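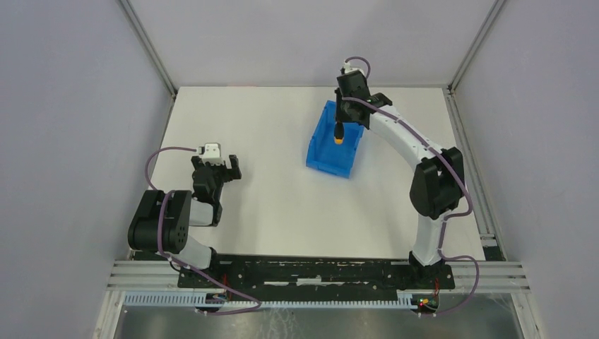

Según la asociación de vecinos de Ellska, lo que hacía falta en el barrio era una mesa despejada y herramientas que no hubiera que pedir prestadas de puerta en puerta. Con esa idea ha abierto el banco de reparaciones de la calle Ruddock, que desde el lunes, 2 de abril de 2018, atiende en la planta baja del antiguo almacén Divard.

El servicio funciona por turnos. Cada usuario reserva una plaza, trae el objeto que quiere arreglar y trabaja en él con las herramientas del centro. No se cobra por el uso de la mesa ni por el préstamo de destornilladores, alicates o llaves. Los repuestos corren por cuenta del usuario, que puede traerlos de casa o encargarlos en el mostrador.

Durante el mes de marzo el centro abrió en pruebas, con cita previa y horario reducido. En ese periodo se atendieron 508 consultas, la mayor parte sobre pequeños electrodomésticos, lámparas y juguetes. También llegaron sillas con las patas flojas, persianas y un buen número de cafeteras. Muchas de las averías se resolvieron apretando o cambiando un tornillo, y de ahí que la primera actividad del programa se dedique a las herramientas más sencillas.

El taller inicial dura dos horas y admite a 25 personas. Se repetirá cuatro veces antes del verano con el mismo contenido, de modo que quien se quede sin plaza podrá apuntarse a la siguiente convocatoria. Los menores pueden asistir acompañados de un adulto.

La primera parte trata del orden en la mesa. Antes de abrir un aparato se retira todo lo que no se vaya a utilizar y se deja sitio para las piezas, que se colocan en el mismo orden en que salen. Los tornillos de distinta longitud van en recipientes separados. El centro recomienda trabajar sobre una superficie clara, donde las piezas pequeñas se ven mejor.

La segunda parte se ocupa del destornillador: cómo elegir la punta, cuánta presión hace falta y qué hacer con un tornillo que ya tiene la cabeza gastada. Se practicará con cerraduras viejas y carcasas donadas. El material para las prácticas lo aporta la ferretería Trurent, que ha cedido además varias cajas de tornillería surtida.

El centro pide que las herramientas se devuelvan limpias y a su sitio al terminar cada turno. Las que tengan el mango agrietado o la punta dañada deben entregarse en el mostrador para su revisión. Los mangos de color se distinguen con facilidad sobre la mesa, y se ruega no taparlos con cinta ni etiquetas.

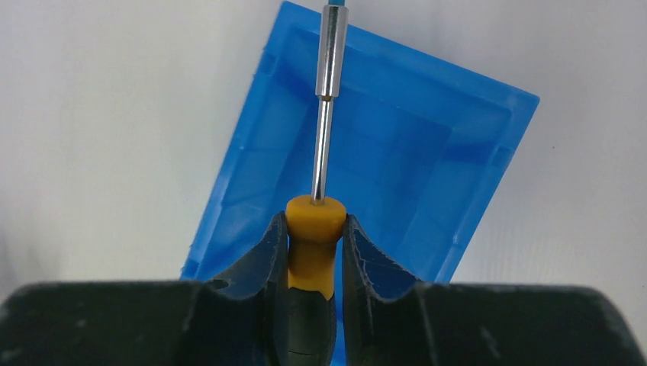
Horario e inscripciones

El banco de reparaciones abre de lunes a jueves por la tarde y los sábados por la mañana. Las plazas para el taller se solicitan en el propio local o por teléfono, y se asignan por orden de llegada. Si alguien no puede acudir, debe avisar el día anterior para que su plaza pase a la lista de espera.

No se admiten hornos microondas, calderas, aparatos de gas ni objetos que no pueda transportar una sola persona. Tampoco se guardan reparaciones a medias de un día para otro, salvo las piezas encoladas, que pueden quedarse en el estante de la entrada hasta el turno siguiente con el nombre del propietario a la vista.

Quienes deseen donar herramientas usadas pueden dejarlas en el mostrador en horario de apertura. Por ahora se necesitan sobre todo alicates de punta fina, limas y destornilladores de precisión.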